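乾いた棚の前で 量り売りから袋へ、揚げ菓子の売られ方

夕方の五時を過ぎると、食料品店ナザレンコの奥の通路は人がすれ違えなくなる。仕事帰りの客が立ち寄るのは野菜でも冷凍品でもなく、豆や粉や米の並ぶ乾物の区画で、そのいちばん端に揚げ菓子の棚がある。塩味のもの、辛いもの、少し甘いもの。細い麺のような形のもの、豆をそのまま揚げたもの、平たい生地を砕いたもの。インドではこうした塩味の軽食をまとめてナムキーンと呼ぶ。

ナムキーンは長いあいだ、量り売りの食べ物だった。町の菓子屋が朝に揚げ、大きな缶やガラス瓶に移し、客の注文に応じて紙に包む。店ごとに塩加減も油も違い、客は自分の店を決めていた。今もそうした店はなくなっていないが、家の戸棚に入っているのは袋入りであることが多くなった。

セブと呼ばれる細い揚げ麺は、なかでも種類が多い。基本はひよこ豆の粉である。水と塩と香辛料を加えて練り、穴のあいた円盤をはめた筒に詰めて、熱い油の上に直接押し出す。円盤を替えれば太さが変わる。太いものは歯ごたえがあり、そのまま茶うけになる。細いものは料理の仕上げに散らす。刻んだ玉ねぎやトマト、膨らませた米と混ぜて甘酸っぱいたれをかけるベルプリは、細いセブがないと形にならない。

アルーセブは、この生地にじゃがいもを加えたものをいう。アルーはじゃがいもの意味である。ゆでてつぶしたいもを粉に練り込むため、豆だけのものより口当たりが軽く、香りもおとなしい。家庭でも作るが、いもの水分が日によって違うので、生地の固さをそろえるのに手間がかかる。柔らかすぎると油の中で広がり、固すぎると押し出す腕が疲れる。
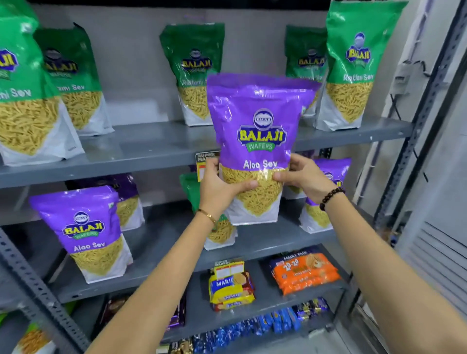
袋入りでは湿気ないのがいちばんありがたい、とセベリノ・サバラは言う。雨の多い時期に量り売りを買うと、二日目にはもう音がしなくなる。子どものころは母親が鉄鍋で炒り直していたが、それはそれで香ばしくなって好きだった。ただ、毎回やりたいかと聞かれればやりたくない、とのことだった。

湿気は、この食べ物の売られ方を決めてきた条件のひとつである。揚げた直後のセブは水分が少なく、空気中の水をよく吸う。細いほど表面積が大きく、しけるのも早い。油の酸化という問題もあり、光と酸素にさらされた油は古い匂いを出す。缶に入れて店先に置く売り方は、その日のうちに売り切る前提で成り立っていた。

包装がこの前提を変えた。複数の層を重ねたフィルムは湿気と酸素を通しにくく、窒素を詰めれば中の油も傷みにくい。賞味期限は数か月に延び、町の外へ、さらに国の外へ運べるようになった。運べるようになると工場を大きくする理由ができ、工場が大きくなると味がそろう。店ごとに違ったものが、どこで買っても同じになる。これを良いと見るか残念と見るかは、話を聞いた人のあいだでも分かれた。

包装にはもうひとつ、見せるか隠すかという選択がある。中身を見せれば、客は色や太さを確かめて買える。量り売りの習慣が残る土地では、見えることが信用につながる。一方で、光を完全に遮る袋のほうが油の保ちは良い。包装材を扱うブルトゥニクの担当者によると、小さい食品会社ほど見せる袋を希望し、試作の段階で保存試験の結果を見て考え直す例があるという。窓の大きさは、たいてい両者の折り合いで決まる。

スキンドモントの商店街には、袋入りが増えた後も量り売りを続ける店がある。カンドコンブという小さな揚げ菓子屋で、間口は狭く、客が四人も入れば戸が閉まらない。仕込みは朝の六時に始まる。粉をふるい、塩を溶いた水を少しずつ加え、手のひらに付かなくなるまで練る。店で作るセブは太さ違いで二種類。揚げるのは一度に約300グラムまでと決めている。欲張ると油の温度が下がり、色がむらになるからだ。

鍋に押し出された生地は、最初は盛んに泡を立てる。泡は水分が抜けている印で、これが静まったところで裏返し、もう一度静まったら引き上げる。時計は見ない。店主は鍋に背を向けて客の相手をしながら、音が変わると振り返る。引き上げたものは広げて冷まし、完全に冷めるまで缶の蓋をしない。温かいうちに蓋をすると、内側に付いた水滴で全部がだめになる。

九月はこの店がいちばん忙しくなり始める時期にあたる。秋の祭りに向けて、詰め合わせの注文が入る。甘い菓子の箱に塩味を添えるのが習わしで、去年のこの時期に受けた注文は790箱だった。この期間だけは店でも袋を使う。店主は、自分の店の菓子を袋に入れることに抵抗はないと話す。紙でも袋でも、冷めてから入れるという順番だけが大事だそうだ。

家で保存する場合も事情は同じである。開けた袋は空気を押し出して口を折り、留め具で閉じたうえで、密閉できる瓶か缶に入れる。冷蔵庫は出し入れのたびに結露するので向かない。しけてしまったら、油をひかない鍋を弱火にかけ、薄く広げて二分ほど炒る。細いセブは焦げやすく、色が動いたと思ったときには遅いので、早めに火から下ろして余熱に任せる。

使い道は茶うけに限らない。グジャラートには、トマトを煮た汁にセブを入れて食べるセブタメタヌシャークという料理がある。トマトを油と香辛料で煮崩し、水を足して、食べる直前にセブを加える。ここでは太いものを使う。早く入れると汁を吸って崩れるため、鍋を食卓に出してから各自が皿で混ぜる家もある。細いものは豆の煮込みやヨーグルトにひとつかみ散らすとよく、朝食のポハ、つまり平たくつぶした米を炒めた料理にも合う。

ナザレンコの棚は、夜の閉店前にもう一度補充される。段ボールから出した袋を、口の向きをそろえて手前に寄せていく。太いセブは下の段、細いセブは上の段に並び、豆を揚げたものはレジのそばへ移されていた。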